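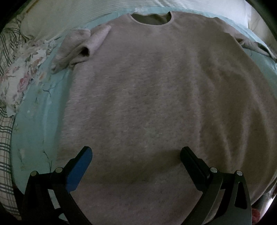
**Progress report | Workstream 2: Folding and packing | April**

Prepared for the Hineck fund by Teodor Śliwiński, project lead, Flallodlow

**Summary**

Work on the folding line at Flallodlow is on schedule. The task library for long-sleeved garments is mostly finished and we have started on hooded ones. The first folding cell is running one shift a day at the Wurkum site. The second is waiting for its guarding and will not be switched on before that is fitted and checked.

**Recording**

The cell learns from folds done by people holding the gripper by hand. We record on beds as well as on the steel tables, with ordinary household bedding left in place, so that the system copes with patterned sheets and soft surfaces. A sweatshirt is laid out flat, one sleeve is brought in across the body, then the other, and the hem comes up last. Fleece is harder than cotton jersey. The sleeve tends to bunch into a roll when it is brought over, and the person then has to choose between smoothing it and carrying on. We asked them to do whichever they would do at their own station, and to say which it was in the log.

Eight members of the laundry staff have been trained to record. Sessions last 70 minutes, down from two hours, after complaints of sore wrists. The shorter sessions have cost us some output but fewer recordings are being thrown away.

**What has changed for staff**

Before the project, folding was a full-shift job. On the line with the cell, the folders now spend the first part of the shift sorting and feeding, and the rest on checking finished stacks and refolding rejects. Most say it is easier on the shoulders. Several say it is duller, and that they miss working across the table from someone. The supervisor has moved the checking bench so that two people share it.

No posts have been lost. Five people have changed grade because they now clear faults on the cell, and the new rate has been paid from the start of the month. The night shift has not been offered the training yet and has asked why. The reason is that Jakubowski, who supply the cell, only send a trainer during the day. We have asked them for evening dates.

**Problems**

- Stops on the cell are still too frequent. There were 53 in the last full week, most of them on thick cuffs.
- The noise of the vacuum unit was raised at the staff meeting. A cover is on order.
- Staff did not know how long recordings are kept. A notice is now up in the canteen and the same text has gone out with payslips.

**Next period**

Finish hooded garments, start on towels, fit the guarding on cell two and run the night shift training. We would like to move part of the travel budget to staff cover during training, and a separate request is attached.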